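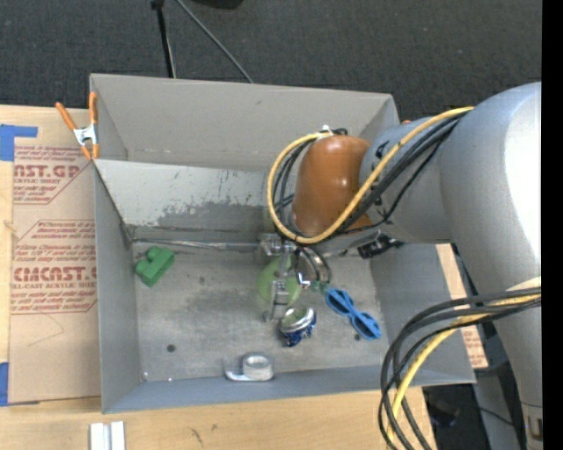

Does resetting the bin by hand wreck a grasp success comparison?

Posted by tinshed_robotics

Hi all, long-time reader, finally posting! I'm trying to reproduce a result from a workshop paper out of the Geseck group. They had an arm picking mixed junk out of a metal bin and compared two ways of choosing the grasp: one trained only on successful picks, the other trained on everything, misses included. Theirs found the misses helped a lot, mostly on shiny and see-through stuff.

I've done 200 attempts per method, 5 objects in the bin each time (a crushed can, a roll of tape, some plastic toys, that sort of thing), and I can't see any difference between the two. Not even a small one. After every attempt I chuck the objects back in by hand. I ran all of method A first, then all of method B starting the Tuesday after. Is the hand reset my problem, or have I got too few tries? My supervisor reckons it's the lighting, but she blames the lighting for everything.

Reply from parard_user_north

Your reset is a bit of a worry, but the order is the bigger one. If you did all of A and then all of B, anything that drifted in between (camera nudged, finger pads worn, you getting neater at tossing things in) is baked straight into the comparison. Swap methods every attempt, or every block of ten if switching is a pain, and pick which goes first with a coin.

For the reset, I tip everything into an ice cream tub, give it a shake and dump it from the same height. Still random, but at least my hand isn't quietly placing the can upright where the gripper likes it. When we moved to that on our Parard cell the success rate dropped for both methods, which was a bit embarrassing as I'd already shown the old numbers to people.

Also, split your results by object before you give up! If the gain is only on the shiny and clear things, and the easy toys get picked nearly every time by either method, your average is going to hide it.

Reply from gripfail

more data. we needed 950 before anything showed up

Reply from onum_tinkerer

I'd go easy on "more data" until the order is sorted, you'd just be collecting more of the same muddle. I'd also check what counts as a success. I had 2 scripts going on our Onum rig, and one of them called it a pick if the fingers stopped short of fully closed, so a finger jammed against the bin wall scored as a win. I only caught it by watching the video back with a cuppa. Go through a handful of your recorded misses too, and see whether the grasp point was bad or the arm simply didn't get there. If it's the second kind, training on them as bad grasps is teaching the model the wrong colour of lesson altogether.

Edit: the Riihimäki write-up has a decent section on labelling misses, worth a squiz before you rerun.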